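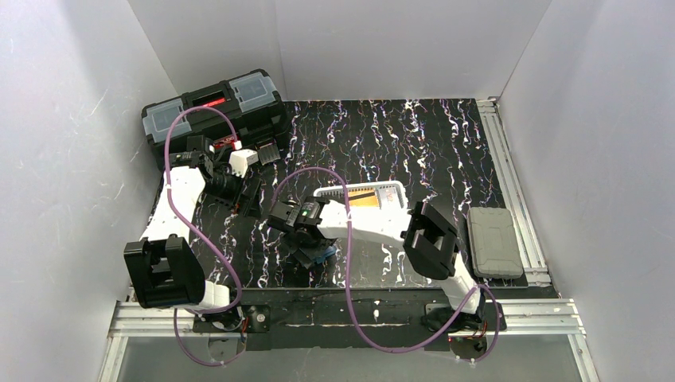
What goes in the toolbox and what goes in a basket?
Asked by Tegan Bolger, 18th May

Hi all! I'm finally sorting out my craft and fix-it table and I'm loving it so far, but I'm stuck on the last bit. I have a black toolbox with a red and black handle and two see-through lid compartments on top, plus a white plastic basket with slots in the sides. Everything else is small stuff: little blocks, packets, and a card holder that never seems to have a home. How do you decide what lives where? I'd like to keep the tabletop clear enough to work on.

3 answers

Ngaio Cartwright
Oh, I love this kind of job! Here's what worked on my bench in March, and it has stayed tidy ever since:

1. Save the lid compartments for the tiniest things. You can see into them without opening the box, so screws, picture hooks and spare snaps are perfect in there.

2. Tools go in the main part of the box, heaviest at the bottom. Sealed packets can stand on edge along one side.

3. Anything flat or soft goes in the basket. Open a card holder out first and check both clear sleeves for old receipts, then wipe the plastic with a barely damp cloth and snap it shut before it goes in.
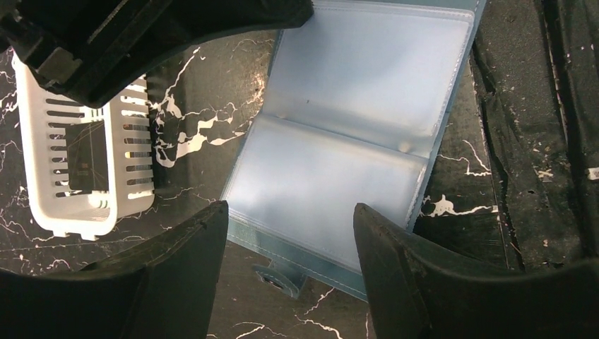

4. Leave one corner of the basket free for things you haven't decided on. Empty it every 90 days – I put it on the calendar and it's weirdly fun.

Small blocks will drop straight through wide slots, by the way, so try one before you tip the whole lot in!

Kane Katene
basket for everything, toolbox for tools. done in 5 minutes

Fletcher Doolan
Ngaio's list is great. I'd only add that clear vinyl sleeves can stick together if they're stored under something heavy, so keep the card holder on top. A strip of plain paper between the panels helps too. And do label the lids, even if you can see in – my kids put things back now, which is a miracle!

Comment from Tegan Bolger
Thank you!! Going with the undecided corner. Will the paper strip mark the plastic if it has printing on it?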